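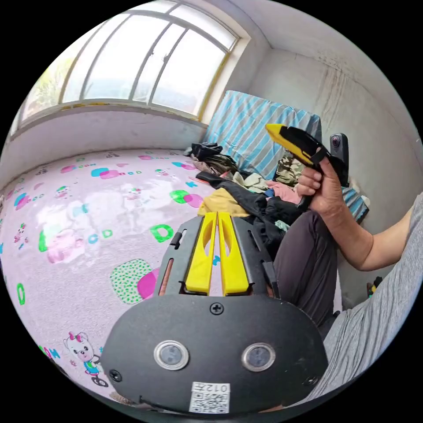
I have come around, slowly and with a good deal of grumbling, to the belief that a home with children in it should have its hanging space out in the open. We bought a closed wardrobe when the twins were small, a Rostimwood with 2 doors that stuck every April, and I spent years picking shirts up off the play mat in front of it, among the bright letters and the blocks, because opening a door was one chore too many for anybody under ten (and for my husband, bless him).

A plain board with a few wire hangers under it asks so much less of a person. You see the hanger, you have the shirt in your hand, and up it goes. I love a pretty closet as much as anyone, but I love a clear floor more!
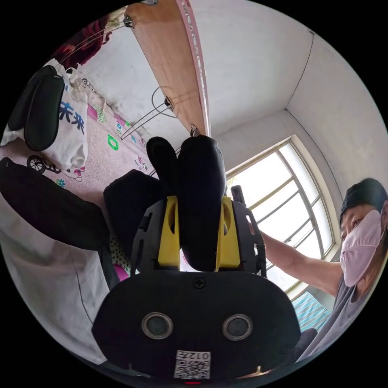

Mirjana Babić wrote to me that open hanging only means dust on the shoulders of everything you own, and that she'd sooner pick up shirts. I do take her point about the good coats. Those can stay behind a door. School clothes, though, are worn again long before any dust finds them, at least in our house.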